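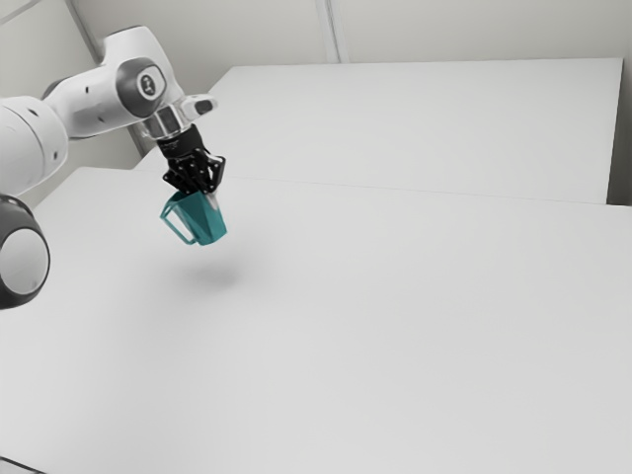 Pridell cherche des participants pour une étude sur la pause café au bureau, ou plus exactement sur ce qui s'y dit quand on croit parler de la météo. Il faut aimer bavarder un peu, supporter qu'on prenne des notes et accepter de changer d'étage pendant la durée de l'enquête. Chacun vient avec son propre récipient : un mug bleu canard tout simple, comme celui qu'on voit en tête d'annonce, convient très bien. Les tasses à slogan sont admises, mais elles orientent la conversation et nous devrons le consigner.

L'étude se déroule en juillet, dans nos locaux de la rue Kandpal, au-dessus du pressing. Comptez 6 séances de 2 heures, à 10 h ou à 15 h selon le groupe. La première a lieu un mardi, jour où les gens ont fini de raconter leur week-end et n'ont pas encore commencé à préparer le suivant.

Vous pouvez postuler si vous :
- travaillez en bureau partagé depuis au moins 3 ans
- parlez français couramment, soupirs compris
- n'avez aucun lien de parenté avec votre chef de service
- buvez du café, du thé ou de l'eau chaude (nous ne jugeons pas, nous cochons une case)

Les anciens participants de l'enquête Nadex sur les réunions debout peuvent se présenter, à condition d'avoir retrouvé l'usage de la chaise.

Indemnité : un forfait versé après la dernière séance, plus le remboursement des transports sur justificatif. Les biscuits sont fournis. Ils sont secs - le budget aussi.

Les échanges sont enregistrés puis anonymisés. Si vous dites du mal de l'imprimante, elle sera désignée par une initiale.

Pour candidater, envoyez quelques lignes à Trilok Lodhi par le formulaire Clindudeo, référence 3846, en précisant vos disponibilités et le sujet de votre dernière conversation près de la machine à café. Pas de CV, pas de photo. Réponse sous quinzaine, y compris quand c'est non.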